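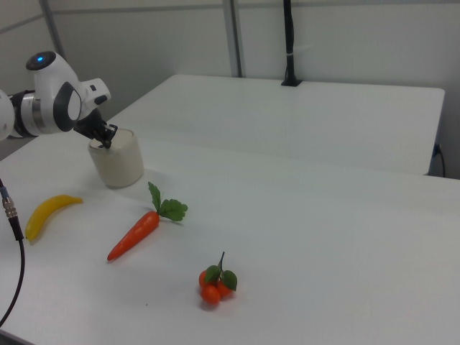
Nerys Morris wrote: Before you change anything in the import settings, please tell us if the missing rows are spread over the whole file or if they are all together in one place. It makes a big difference for where we should look.

Thank you, Nerys, for the fast answer. I did not check this the first time, so I checked now. They are all together. The price list from Humphreys has 1130 rows. After the import into Sutik, 155 of them are missing. The last good row before the hole is row 300. After the hole, the import continues normally until the end of the file. There is no error message, and the import status says "Completed."

Ticket details
Product: Sutik, stock module, price list import
Opened: October 20, 2026
Site: Binadari
Priority: normal
Status: solved, waiting for confirmation

What I tried before I opened the ticket

I ran the same import again, with the same result. The same rows are missing every time.

I logged out, cleared the browser data and used a different browser. No change.

I asked my colleague Mared Price to run the import from her account, in case my user rights were the problem. She got the same hole.

I imported the August price list from Humphreys into the test company. That one is complete. So the import itself can work with files from this supplier.

I compared the two files. The columns have the same names and the same order. Both files are separated with commas, and the encoding is the same.

Nerys Morris wrote: Good, the August file is a useful comparison. Please open the new file in a plain text editor, not in a spreadsheet. The spreadsheet can hide the problem. Look at row 300 and the rows near it, and look for quotation marks.

I opened it in the text editor. You have to be careful with the row numbers, as the editor counts the header as a line and Sutik does not. I first looked at the wrong line and was quite confused for some time.

In row 300 the product name is: Pipe clamp 3" galvanized

In the August file the same product is called: Pipe clamp 3 in galvanized

Somebody at Humphreys changed how they write the inches. I searched for the next quotation mark in the file and it comes at the end of the hole, in the name of a hose fitting. Between the two there is no other quotation mark.

Nerys Morris wrote: Then we have it. The importer reads the first quotation mark as the beginning of a text field, and it keeps reading, over all the line ends, until it meets the second one. Everything between them goes into one product name. Can you look at the name of the pipe clamp in Sutik?

Yes, I can see it now. In the list view the name looks normal, but when I open the product card, the name field contains a very long text with other product numbers and prices inside. I did not open the card before, only the list. I am sorry, I should have done that.

What solved it

1. I made a copy of the file and kept the original unchanged.
2. In the copy I replaced the mark after the number with the word "in" and a space before it, in both products.
3. I deleted the damaged pipe clamp in Sutik. The import does not overwrite a name, it only updates prices, so without this step the long text would stay.
4. I corrected the name of the hose fitting by hand.
5. I imported the copy again.

All rows are now in Sutik. I compared the prices of the products from the hole with the original file and they agree.

Still open

The export to Narine, our label service, ran once between the first import and the correction. One label job was rejected there with the message "text too long." I think this was the pipe clamp. I deleted the job and sent the labels again, and this time they were accepted. Please tell me if anything must be cleaned on your side too.

I also have a request. If the importer reads fewer rows than the file has lines, could it show a warning? "Completed" made me look for the mistake in the wrong place.

Nerys Morris wrote: Nothing to clean on our side. I have passed on the request about the warning and linked this ticket to it. Until then, you can switch on "Strict quotes" under Import, Advanced. With this option the import stops at the first row it cannot read and gives you the number.

I switched it on and tested it with the original file in the test company. It stopped at row 300, as it should. Mared will write to Humphreys and ask them to use "in" again in the next list. The ticket can be closed from my side when she has their answer.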